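Skudel for Confluence

Page approvals and review dates for teams that keep their working documents in a wiki.

Skudel adds an approval step to any Confluence page. You choose who has to sign a page off, how long the approval lasts, and what readers see while a page is waiting. Everything is kept inside Confluence, so there is no second system to log in to and no separate copy of the document to look after.

The app is made by Galletti and is sold for Server and Data Center. A Cloud version is being tested with a small group of customers and is due in February.

What it does

Each page under Skudel has a status: Draft, In review, Approved or Expired. The status is shown in a bar at the top of the page, along with the name of the last approver and the version they approved. If somebody edits an approved page, the status drops back to Draft. Readers go on seeing the approved version until the new one has been signed off. Space admins can turn this off if they want edits to show straight away.
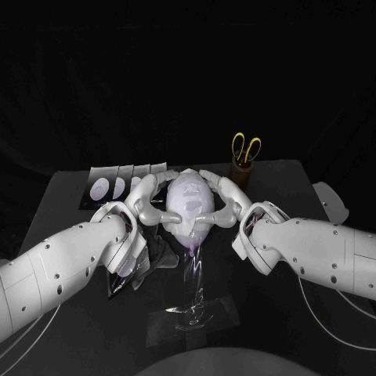

Two robot arms over a dark tabletop.

Approvers get an email and a Confluence task. They can approve, reject or pass the page to somebody else, and a comment is required for a rejection. Reviews can run in order (author's manager first, then quality) or all at once.

Review dates are set per page, per label or for a whole space. Reminders go out 70 days before an approval runs out by default, and you can change this in the space settings. Pages which pass their date are marked Expired but stay readable.

Reports

The report screen lists every page under control in a space, with filters for status, owner, label and due date. It exports to CSV or PDF. The audit log records each change of status and can't be edited by anyone, admins included. Large spaces took a long time to load in earlier releases — version 2 builds the list in the background, and our own test space of 2,082 pages now opens without a wait.
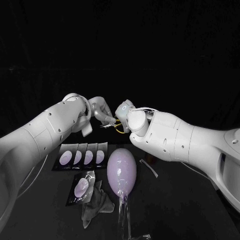
Installing and licensing

Skudel is installed from the Manage apps screen by a Confluence administrator. The trial licence has every feature switched on. When it ends, your approvals and logs are kept, but no new reviews can be started until a full licence is entered.

Licences follow your Confluence user tier. If you have more than 3,000 users, write to Vija Butkienė in sales for a quote. Resellers in the Jindidlow partner scheme should order through the partner site as usual.

Moving from Tatlı

Customers who use our older Tatlı checklist macro can bring their sign-off records across with the import tool under Space settings. Run it on one space first and check the result. The macro will carry on working on existing pages — it will not get new features. Questions about the import go to Åsmund Söderlund on the support desk.

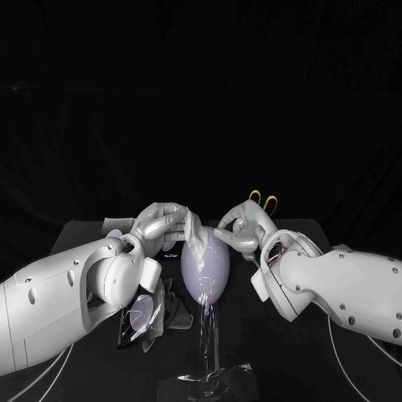 Can an approver sign off a page they wrote themselves?
By default they can. A space admin can block it with the "Separate author and approver" setting, which applies to all pages in that space from the next review onwards.

Do readers need a licence of their own?
Skudel is licensed for the whole Confluence site, so every user on it is covered.

Page last updated: Oct 9, 2018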